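To: Deformable Handling mailing list
From: Jultico data group
Date: Friday, March 23, 2018
Subject: Re: Held-out home evaluation, garment separation

Dear list members,

Thank you to the Harkora group for the questions quoted below. The reply is sent to the full list, as two other sites have asked for the same information.

> We have read the summary of the Nollaseck results and would like three
> points clarified before we begin our own run. First, were the
> demonstrations in the held-out homes recorded on garments supplied by
> the project, or on whatever was there? Second, the summary says that
> wrist-view input "was sufficient" for choosing a grasp point. Does
> this mean no overhead camera at all? Third, how were failed grasps
> on dark fabric scored when the policy picked up two items together?

On the first point, the protocol asks for household clothing and household surfaces. Supplied garments were used only in the laboratory portion of the set, which consists of 300 demonstrations on a plain table. The home portion has 1380 demonstrations from 7 homes. Operators were asked to leave bedding in place, including printed or quilted covers, and not to adjust curtains or lamps. We regard this variation as the main value of the home portion, and we would ask partner sites not to tidy it away.
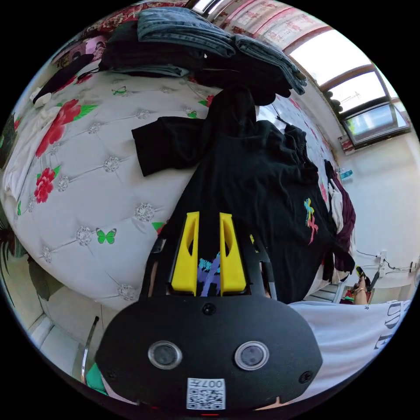
Home portion: hand-held gripper over a black T-shirt on a quilted comforter.

On the second point, the answer is yes. The policy receives the fisheye view from the gripper and the finger opening, and nothing else. An overhead camera was used in the early laboratory sessions, but those recordings were withheld from training. The wide view matters more than we had expected. When the input was cropped to the region between the fingers, the policy still closed on fabric, but it often chose a point in the middle of a garment where an edge or a sleeve would have served better. With the full view restored, edge grasps became the more common choice in every home. We have not separated the effect of the wider view from the effect of seeing the finger tips against their surroundings, and the summary should have said so.
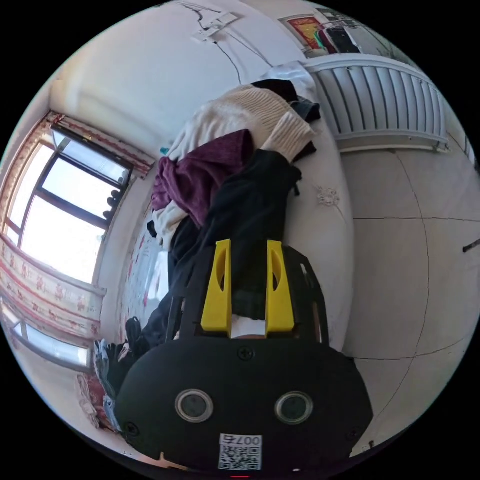

The third point requires a correction. The summary stated that a double pick was scored as a failure in all cases. This was true of the laboratory trials only. In the home trials, a double pick was scored as a failure if both items left the surface, and as a partial success if the second item fell back before the lift was complete. The two rules have now been brought into line, and the stricter rule applies throughout. Each home was evaluated with 20 trials, all of which are being scored again from the recordings. The revised table will replace the present one in May.

Dark fabric on dark fabric remains the weakest condition. The Dönmez segmentation labels help where two dark items differ in texture - a knit next to a smooth weave, for instance - but give little benefit where the materials are alike. Bright daylight from a window did not by itself lower the results, although exposure changes as the gripper turned toward the glass caused a number of late corrections. Sites that lock exposure at the start of a session should record this in the session notes, so that the two settings can be compared.

Sites intending to contribute are asked to keep the label on each gripper body readable, to repeat the finger calibration at the start of every session, and to submit failed demonstrations along with the successful ones. Files that have been trimmed by hand cannot be accepted.

Further questions may be sent to the list.

Jultico data group
for the Nollaseck project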